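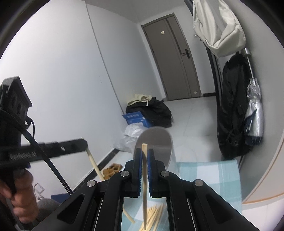

Ticket 242: Label printer drops jobs after switch replacement

Status: Closed
Site: Varkholm, packing room and front office
Opened by: Dzintra Lukoševičius
Assigned to: Þórey Bjarnason
Opened: 28 November 2020

Reported fault

Label printer in the packing room accepts the first job after power-up and prints it in full. Any job sent after a pause of 10 minutes or more stays in the queue with status "Sending". Front office laser printer on the same switch is not affected. Fault first noticed the morning after the old Cletmont switch was swapped for the Navickas unit.

Environment

Print server: Jasach queue manager, default install
Printer: wired, fixed address, no wireless module fitted
Switch: Navickas, factory settings apart from admin password
Cable run: wall port 2 to printer, existing cable

Checks, first visit

Power-cycled printer. Queue cleared at once and all held labels printed, including duplicates the packers had sent while waiting. Duplicates destroyed.

Pinged printer from the server. Replies normal while the printer was in use. Left it idle and replies stopped. Link light on the switch port stayed green throughout, so the cable was not treated as the first suspect.

Swapped the patch cable anyway. No change. Original cable put back and labelled.

Moved printer to the port used by the office laser. Same fault on the new port. Laser worked normally on the printer's old port.
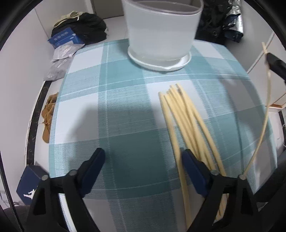
Checked for an address conflict by unplugging the printer and pinging its address. No reply, and no matching entry in the server's address table. Conflict ruled out.

Checks, second visit

Opened the switch admin page. Energy saving was enabled on every port. The old switch did not have this feature. Disabled it on the printer's port only and saved the config.

Left printer idle through the lunch break. Ping replies continued. Sent a two-label test job from the packing bench and it printed without delay.

Sent a batch of 1,000 labels in the afternoon to rule out a buffer problem. Batch completed. One label misfed near the end of the roll, which is a media fault and not related to this ticket.

Cause

Printer network card does not wake correctly when the switch port enters low-power mode.

Fix

Energy saving off on printer port. Setting survives a switch restart (tested). Printer firmware left as is.

Follow-up

Dzintra to report if any job stays at "Sending" for longer than a minute. Config backup saved to the site folder. If the switch is reset to factory settings, the change must be entered again by hand.

No further reports in the monitoring period. Ticket closed by Þórey Bjarnason.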